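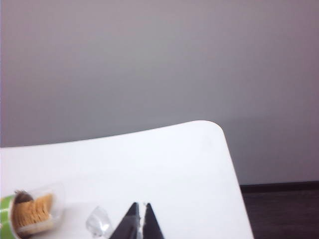
袋だと途中でやめられないのに、筒だと底が見えないうちにふたを閉められる、と書いた回答者がいる。別の回答には、最後の数枚を取ろうとして手が抜けなくなった子どもの頃の話が、三段落にわたって綴られていた。自由記述を読む作業は、こうした文章に出会うたびに手が止まる。菓子の容器について尋ねただけで、これほど豊かな語りが返ってくるとは予想していなかった。

4.2 円筒形容器をめぐる語り

本節では、調査パネルJovbridgeを通じて2月に集めた自由記述1,567件のうち、円筒形の容器に言及した467件を扱う。設問は「菓子の入れ物について覚えていることを自由に書いてください」の一文のみで、形状や銘柄の例示は行っていない。それでも3割近くが筒に触れており、この形が記憶に残りやすいことがうかがえる。記述は形態素解析ツールDrakuraで前処理し、著者を含む2名が独立に読んで8つの主題に分類した。判定が割れたものは協議で決めた。

最も目を引いたのは、食べる動作に関する語彙の細かさである。「傾ける」「滑らせる」「底をたたく」「のぞく」など、筒に特有の動詞が次々に現れる。袋についての記述では動詞が「開ける」「つまむ」に集中しており、両者の差は読んでいて実に楽しい。容器の形が手の動きを決め、その動きが思い出の言葉を決めていくという本研究の見通しは、ここでかなりはっきりした手応えを得た。

色の語りも多い。味の名前は忘れても筒の色は覚えているという趣旨の記述が各年代に見られ、「うちは緑の家だった」のように、家族の呼び名に近い使い方まであった。色と味の対応は国や時期で異なるため、回答者が思い浮かべた品を特定することは試みていない。

図3 緑色の円筒形容器(Lay's、ポテトチップス)

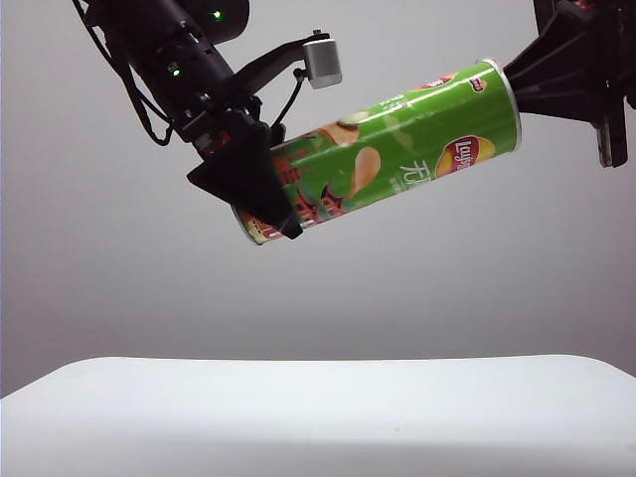

4.3 空になったあとの用途

食べ終えた筒の行方については、捨てたという記述よりも、何かに使ったという記述のほうが長く、具体的であった。色鉛筆立て、編み針入れ、貯金箱、文化祭の望遠鏡。Ekia地区の回答者からは、乾麺を入れて台所の棚に並べていたという記述が複数寄せられ、ふたに日付を書く習慣まで共通していたのが面白い。

Reuter尺度の「愛着」項目に照らすと、再利用の語りには高い値が付きやすい。ただし、この尺度は家具や衣類を想定して作られており、数日で空になる品にそのまま当てはめてよいかは検討の余地がある。筒を長く手元に置いた回答者ほど中身の味に触れない傾向も見られ、容器が菓子から離れて独り立ちしていく過程をたどれそうである。次節では聞き取りの記録と突き合わせ、この点をさらに追う。

関連する論文
・紙袋と缶のあいだ:贈答菓子の包装にみる地域差
・ふたを閉める音の記憶について
・自由記述における動詞の偏りと容器の形状
・台所の棚の民俗誌(資料紹介)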